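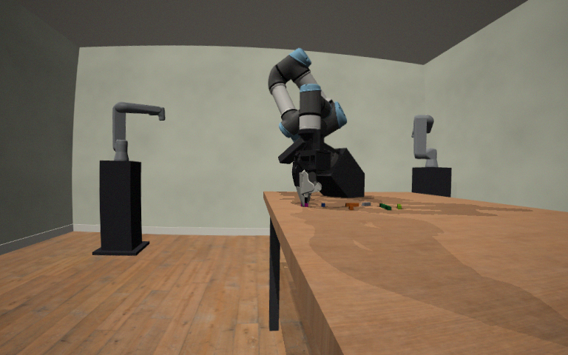 A reader of the first release wrote that the hem lengths for midi and maxi skirts overlapped so badly that she could not filter on them. The point was fair, and in this release the two labels are set by measured length in inches and no longer by the seller's wording.

Drovcombe Outfit Listings, data card

Summary

Drovcombe Outfit Listings is a table of 733 outfit posts from personal style blogs, broken down into the garments, shoes, jewelry and makeup that each author credited. It is meant for work on how bloggers name clothes, how they mark substitutes ("similar", "also here"), and how long shopping links stay live. The Drovcombe project maintains it. Hosting is paid for by Aseck.

Files

outfits.csv: one row per post
items.csv: one row per credited item, joined to outfits.csv on outfit_id
colors.txt: the color list used by the color field
CHANGES.txt: differences between release 1 and release 2

All files are UTF-8 with Unix line endings. Fields that contain a comma are wrapped in double quotes. A double quote inside a field is doubled.

Fields in outfits.csv

outfit_id: integer, never reused
season: spring, summer, fall, winter, or blank
occasion: work, weekend, wedding guest, travel, other, or blank
item_count: number of rows in items.csv with this outfit_id
note: free text from the annotator, usually blank

Occasion is filled in only if the author stated it. A blazer alone does not make a post "work". Season follows the author's wording too, so a post about fall boots written in July is marked fall.

Fields in items.csv

item_id: integer
outfit_id: integer
slot: top, bottom, dress, outer, shoes, bag, jewelry, eyewear, lips, nails, other
name_raw: the item as credited, with spelling left alone
color: one value from colors.txt, or blank
length_in: skirts and dresses only, in inches, or blank
length_label: mini, knee, midi, maxi, or blank
exact: yes if the author credited the item worn, no if she linked a substitute
gifted: yes, no, or unstated
link_state: live, sold out, redirected, dead

A two-piece set gets two rows, one for each slot. Shoes and earrings get one row per pair. Stacked bracelets get one row if credited together and separate rows if credited separately. Belts, scarves and hats go in other. Lip liner and lipstick are both lips. A base coat is not recorded.

How the labels were made

Each post was read by two annotators working apart. Where they differed, the stricter reading was kept: blank over a guess, unstated over no. The color field caused most of the trouble. Burgundy, wine, oxblood and plum were four separate values in release 1 and are now folded into burgundy, with the author's own word still in name_raw. Navy and black remain separate even though the annotators often disagreed on tights.

The gifted field is yes for "c/o", "gifted", "courtesy of" and "sent to me by". Affiliate links do not count as gifts. Posts that carry a general disclosure with no item named are unstated for every item.

Lengths were taken from the product page where one could still be reached. Sizes differ in length, and the size worn is rarely given, so length_in is the value for the size the shop used in its measurements. Petite and tall versions were not corrected for.

Sources

Posts came from authors who agreed to have their item credits included. Most were collected through the Caputo blog directory and the rest through Grilside, a newsletter for thrift and consignment shoppers. The Grilside posts have a high share of blank color and length fields, as secondhand pieces seldom have a product page.

No post text is included beyond the item credits. Author names, blog addresses and outfit photos are left out.

Known problems

link_state was checked once per release and goes stale quickly.
Prices and discounts were dropped. They were wrong by the time anyone read them.
Brand is not a separate field. It sits inside name_raw, sometimes shortened, sometimes misspelled.
Menswear is nearly absent.
Two posts credit the same dress under different names. Both rows are kept.

Changes in release 2 (2026-07-21)

length_label rebuilt from length_in. Rows with no measured length are now blank.
Color values merged as described under How the labels were made.
slot value "sunnies" renamed to eyewear.
Trailing spaces removed from name_raw.

Terms

Free for research and teaching, with credit to the Drovcombe project. An author may withdraw her posts at any time. Withdrawn rows are removed in the next release, and their outfit_id values are listed in CHANGES.txt.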